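Wistby bench, pre-session walkthrough, with my notes

I do this before every block of picking episodes, usually with a coffee in the other hand (not near the bench, I promise). The list is the same as last November's, but I've put my comments in because people keep asking what I mean by "OK".

1. E-stop pressed and released, arm stays down until reset
OK. The button is a bit stiff, so give it a real shove.

2. Cables clear of the elbow through full travel
OK after a fix. One tie had slipped and the cable was rubbing, so I put on a new one and ran the arm end to end again.

3. Gripper screws, by hand, power off
OK. I go over these every time now, even when I'm sure I did it yesterday!

4. Fingers open and close fully, no scraping
OK. Slow speed first, please.

5. Wrist camera lens wiped, bracket tight
OK. There was a thumbprint on it, probably mine. We lost 32 episodes to a smudge in the Hinside set and I don't want to go through that again.

6. Speed limit set to the teaching value
OK. It had been left on the replay value, so I set it back and wrote it on the whiteboard.

7. Clock on the recorder matches the clock on the arm
Not OK the first time, fine after a restart. If they drift, the pictures and the joint readings don't line up and the learner picks up nonsense.

8. Free disk space
OK, room for some 2,000 episodes. We're aiming for 1,000 on fruit before we move to the Plendach trays.

9. Person driving knows the stop word
OK. We say it out loud once, and yes, it feels silly.

10. Crate sits steady and doesn't slide when nudged
OK. Nudge it from more than one side, it only takes a second.

11. Approach height over the item, checked from the wrist view
OK. Grapes in the slatted wooden crate for this block, with the long finger down by the bunch and the three pegs just above the top ones. I like to look at this view before I hit record, so I know the fruit is where the learner can see it.
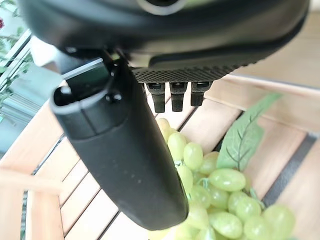 Blažena Ďurica: Could we add a line about failed grabs? I've been keeping mine and tagging them as misses, but the last batch I got had been trimmed down to the good ones, and I'd much prefer to have both.

Good point, and guilty, I did the trimming. Added as number 12.

12. Misses kept and tagged, never deleted
Open. I still need to put a "miss" button on the Weidemann pedal box. Until that's in, write the episode number on the sheet by the keyboard.

13. Bench signed off
Signed for the afternoon block, with 12 still open.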